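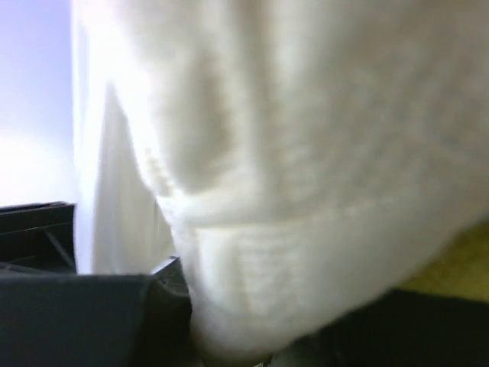 Drying and folding padded cloths with gathered edges

Print this thread | E-mail this thread

Ulla Juntunen
21st August

I am trying to settle on one routine for padded cloths with elastic in the border. The flat towels are no trouble. The padded ones come out of the dryer with the shell done and the core still damp, and when I fold them in that state the core keeps a crease down the middle through the next wash.

Current routine: warm wash, normal spin, low heat for 69 minutes, fold in thirds, stack. One cloth weighs 172 grams when fully dry. Straight after the dryer it is usually 13 grams over that, and all of the excess seems to be in the padding.

The shell and the padding are different fabrics, so they release water at different rates. I would like to hear whether people separate the layers before drying or just run a longer cycle.

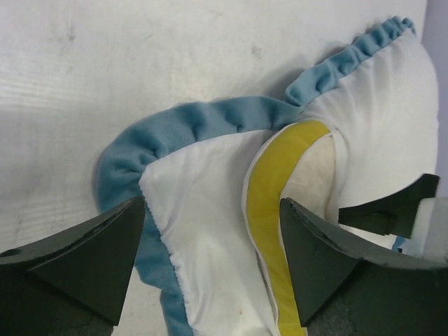 Blue gathered edging, yellow band, cream padding in the opening.

Kaiwen Fang

Longer cycle is the wrong fix. The elastic fails before the padding does. Open the layers by hand, pull the core partway out of the opening so air gets to both sides, and lay the whole thing over a rack. Smooth shell fabric holds very little water. You are drying it twice to get at the layer underneath.

Also, skip the fold in thirds. With a gathered border the thirds never line up, and the top flap puts all its pressure on one line.

Ulla Juntunen

What do you do instead of thirds?

Kaiwen Fang

Fold in half, short side to short side, border outward. If the stack leans, alternate the direction.

Impi Halonen

I disagree about the dryer. Low heat has not hurt the elastic on mine, and I have had the same set since November two years ago. High heat will. What wears elastic out in my house is wringing by hand and then hanging by the border, so the weight of the wet core drags on it for a day.

The spin speed matters more than the drying method. Raise it one step and weigh a cloth before it goes in the dryer. If the number drops, that is water you no longer have to heat. I ran this on the Firnance washer at our last apartment and it took the drying down to one low cycle with a short rest after.

The rest is the part people leave out. Take the cloths out, shake them once by the short edge, and leave them spread open for a while before folding. A quilted core is thick along the channels and thin at the stitching, and moisture moves between the two for some time after the heat stops.

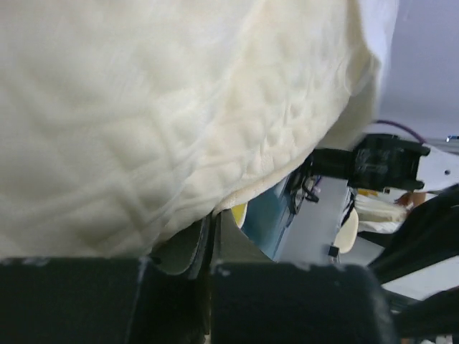
Fold too early and you trap that moisture in the middle of the stack. My rule is to press the thickest part between finger and thumb for a few seconds. If it feels cooler than the shell, it waits. A scale is more accurate, but I am not going to weigh laundry every day.

Kaiwen Fang

The finger test depends on the room. In a cold laundry room everything feels damp. Use the scale on one cloth per load, the same cloth each time, and put a stitch of colored thread in it so you can find it.

On hanging by the border we agree. I said over a rack.

Tyyne Lahtinen

Question on softener. The bottle of Nastlow I bought says suitable for quilted cotton. Does it do anything to absorbency?

Impi Halonen

Any softener can leave a film on the fibers. I leave it out for anything that has to absorb. If you have already used it, do two plain warm washes with nothing in the drum and test with a spoonful of water. It should soak in without beading.

Ulla Juntunen

Update. I raised the spin one step and added a rest of roughly 2 hours with the layers opened. The test cloth came back to its dry weight. The crease is fainter but still present on the older ones. I am folding in half now and the stack takes more shelf depth, which I can live with.

Remaining problem is the overlocked edge on the inner panel. It rolls under during the spin and has to be flattened by hand every time.
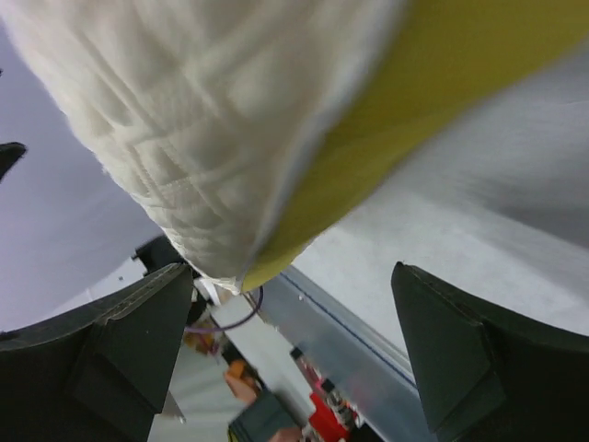
Raimo Valtonen

Rolled edges come from the panel shrinking less than the thread. Steam it from the wrong side, hold it flat until it cools, and it should stay put for several washes. Do not iron over the elastic.

For the old creases, wash those cloths on their own and dry them flat with the fold line facing up. Brush the padding across the line with a stiff brush when it is nearly dry.

Kaiwen Fang

Steam, yes. The brush will pull loops out of a knitted core. I would use the flat of the hand.

Raimo Valtonen

Fair point for knits. On woven quilting I have not had a loop pull yet.

Ulla Juntunen

Mine have both types, so hand only. I will steam the edges on the next load and post the result.

Print this thread | E-mail this thread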